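I got to the Altunwood courthouse at 8:15 on Friday, which turned out to be a good call, because by nine the line for Courtroom B was out past the vending machines and they'd started sending folks to the overflow room. I've covered plenty of sentencings for this site and I can't remember the last one that needed an overflow room!

For anybody just catching up: Na-rae Yoo, the former bookkeeper for the Inia Cemetery Association, pleaded guilty in November to theft and to falsifying records. She'd been selling burial plots and keeping the money. Some of the plots were already sold to other families, and some (this is the part that still gets me) were on a strip of ground by the east fence that the association doesn't even own.

The judge gave her 40 months in prison, plus restitution. The prosecutor had asked for more, her lawyer had asked for probation, and I think most of us in the room figured it would land somewhere in the middle. It took less than a minute to read out after almost three hours of people talking.

And boy, did people talk. Six family members gave statements. One man said he found out his parents' plot had been sold twice when he went to put flowers down and there was somebody else's marker on it. A retired school bus driver read hers off an index card and had to stop twice. She'd paid in $50 installments, in cash, at the office window, and she brought the little receipt book with her. The judge asked to see it and paged through it for a good while before handing it back.

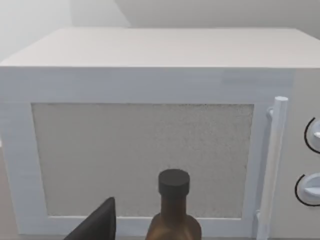

The receipts are a big piece of how this came apart, by the way. According to the plea agreement, the association's ledger showed 400 paid-up plots in the newer section. When the county finally had an outside accountant from Ersoy go through everything, the families' paperwork added up to 734. That's a big gap for a small cemetery, and it went on for years before anyone matched the two up. The prosecutor said most of the money went to credit cards and a truck, with some of it moved through an account under the name Sirnex, a business that never had a customer as far as investigators could tell.

Yoo did speak, right at the end. She stood up, turned partway toward the benches, and said she was sorry and that she knew sorry didn't fix it. She said she'd started with one plot, meaning to put the money back, and then couldn't. Her voice was pretty quiet and the microphone in there is terrible, so I moved up two rows to catch it (my apologies to the lady whose purse I kicked). Her lawyer pointed out that she had no record before this and that she'd cooperated once she was charged. The judge gave her credit for the plea but said he couldn't get past the fact that she kept selling after the first family complained.

On the money side, she has to pay restitution to every family that lost a plot, and the final amount gets set at a separate hearing. Her lawyer says she can start with $2000 from the sale of the truck. I heard some grumbling behind me at that one, and the bailiff gave the whole row a look.

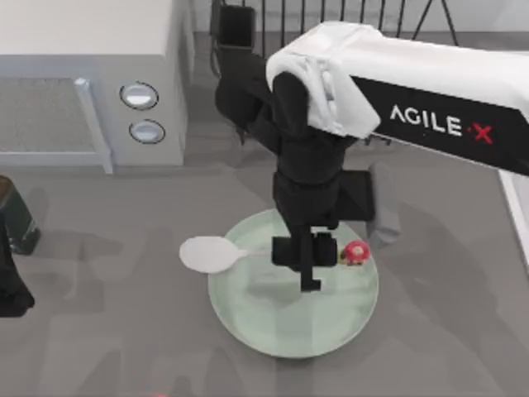
*Robot arm over a green plate.*

So what happens to the families? I asked the association's attorney in the hallway and he was nicer about it than he needed to be, considering I was blocking the elevator. He says anyone with a receipt will be offered a plot in the north section at no charge, and that where two families bought the same ground, whoever has a burial there already will not be asked to move anything. The east fence strip is messier. The neighbor who owns it has been approached about selling, and there's no deal yet.

If you bought from the Inia office and you haven't been contacted, he said to bring your receipt, or a canceled check, or anything at all with a plot number on it, to the clerk's window on the first floor of the courthouse. They're open until 4:30 and closed over the lunch hour. You don't need a lawyer to file a claim, and there isn't a fee. If all you have is a handwritten note, bring that too, they've been accepting those.

Yoo was taken into custody straight from the courtroom. Her sister was there and left by the side door without talking to any of us, and I didn't chase her. The bus driver stuck around on the front steps afterward, and I asked if she felt any better. She said she'd feel better when she had a piece of paper with her name and a number on it, and then she asked me where she could get lunch. I sent her to the diner across from the post office.

The restitution hearing doesn't have a date yet. I'll post it as soon as the clerk puts it on the calendar, and if you're one of the families and want to tell me how your claim is going, my email is at the bottom of the page same as always.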